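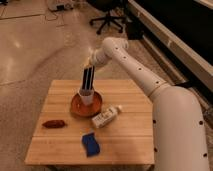
Painemal will run its new rear wing at the four-hour race in August, after the series approved the part for every car on the grid. The team tested it over 376 laps at Fitska, where engineer Tadeo Rivadeneira wanted to know how the car behaved in traffic.

"It's calmer behind another car," he said. "You give up a little on the straights."

All 16 entries must carry the wing by the start of next season. Stelex, which builds the chassis, will supply the mounts — teams pay for their own fitting. Ellusia has asked for a second test before it commits to racing the part this year, and its drivers will use the old wing until then.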